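How to Reset a Shared Lobby Seating Area

Posted by Mareike Oltmanns, Nov 9, 2024

A shared lobby with soft seating and low tables fills up over the course of a day. People read, drink coffee, put down a bottle, and go to their next appointment. This guide covers how to put a seating area back in order between users. It was written for the ground floor at Brelau, where the benches and tables are pushed together in long curved runs, but the steps work in any waiting area with padded seats and a few tables.

You do not need to move the furniture. If a section has drifted out of line, leave it until the tables are clear and then follow step 7.

What you need

A tray with a raised edge
Two microfiber cloths, one damp and one dry
A soft brush or a hand vacuum with an upholstery nozzle
Mild dish soap diluted in warm water
A small bin bag and a paper recycling bag
A box or basket for lost property

We keep all of this on the lower shelf of the Lenz cart, which fits through the door of the supply closet in room 162. Any cart will do.

Step 1. Look before you pick anything up

Walk once around the whole area with your hands empty. Check whether anyone is still using it. A coat over a bench or an open laptop means the person is probably coming back, and you should start at the other end.

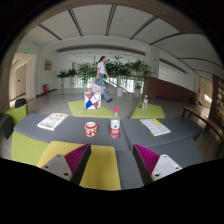
Decide the order of work before you touch the first table. Go from the far tables toward the near ones, so that you finish on the side where the cart is parked. On a layout with low tables behind the main run, the low ones are easy to forget. In our lobby they are lime green and sit beyond the gray tabletops, and a box or a bottle left back there can be missed if you only clear what is within reach of the front seats. Check the back row first and bring everything you collect forward on the tray.

Step 2. Sort into four groups

Everything on the tables goes into one of these groups:

Dishes. Mugs, cups, saucers, spoons. These go back to the kitchen.
Drinks in bottles. See step 3.
Paper. Newspapers, flyers, booklets, loose sheets.
Everything else. Boxes, bags, chargers, glasses, keys.

Do not sort by table. It takes longer, and you end up carrying the tray back and forth. Clear one group from the whole area, then start the next.

Step 3. Mugs and bottles

Carry mugs by the handle and set them on the tray with the handle pointing inward. If there is liquid left, leave it in the mug until you reach the sink. Pouring one mug into another over a padded surface is how most of our stains have started.

Pick up each bottle and check that the cap is closed before you lay it anywhere. A bottle with a name on it goes to lost property. An unmarked bottle that has been opened is emptied and recycled. An unmarked bottle with the seal intact can be left at the front desk until closing.

Coasters stay on the tables. Wipe both sides and put each one back beside a seam, where the next person will see it. If a mug and a bottle are sharing a table with one coaster, bring a second one from the cart. The padded tabletops do not scratch easily, but a wet base leaves a ring that is hard to get out once it dries.

Step 4. Paper

Check the date on newspapers. Today's paper is refolded along its original crease and goes back on the table with the front page up. Older papers go in the recycling bag.

Flyers and booklets need a little more attention. Look for a closing date or an event date. If it has passed, recycle the flyer. If it is still current, keep one copy per table section and return the extras to the rack by the stairs. Shake booklets gently by the spine before you put them down again. People use train tickets and receipts as bookmarks and forget them.

Lay reading material flat and parallel to the nearest table edge, with the top facing away from the seat. On a curved table, line it up with the seat cushion directly in front of it instead.

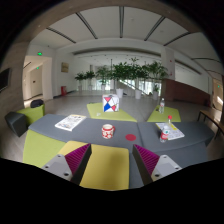 Step 5. Boxes and personal items

Do not open closed boxes. Write the place and time on a slip, tape it to the bottom, and take the box to the front desk. If it is large, leave it where it is and tell the desk.

Small items go into the lost property basket with a slip. At Brelau the basket is emptied into the cabinet in room 198 at the end of each shift. Wallets, phones and keys are handed over in person and entered in the book.

Step 6. Clean the surfaces

Padded tabletops first. Brush crumbs toward you and into the cloth, never into the seam. Go along the seam between two sections with the upholstery nozzle, then wipe the top with the damp cloth in long strokes. Follow with the dry cloth right away.

Seats next. Vacuum the top of each cushion, then the gap where it meets the table. Light colors such as yellow and lime green show drink marks and denim rub sooner than the grays do. Dab these with the soap solution, working from the outside of the mark inward, and let them air dry. Do not use a sponge with an abrasive side. In July we tried a foam cleaner called Lenasen on one yellow cushion and it left a pale patch, so test any new product on the underside first.

Step 7. Straighten the sections

Stand at one end of the run and look along the curve. The seams should be closed and the outer edges should follow one line. Push a section from its base with both hands. Pulling on the padding loosens the cover over time.

If a section will not close up, look underneath for a pen or a bottle cap before pushing harder. Sections with a torn cover or a loose foot are reported to Zarnerari on extension 725, with the number from the label under the seat.

Step 8. Last check

Sit down in one seat on each side and look at the tables from there. Dried rings and smears show up better at a low angle. Go over any you find with the damp cloth.

A full reset takes me 23 minutes. A quick one, with only steps 1 to 4, is enough in the middle of the day. Rinse the cloths, hang them over the cart rail, and put a fresh bag in the bin.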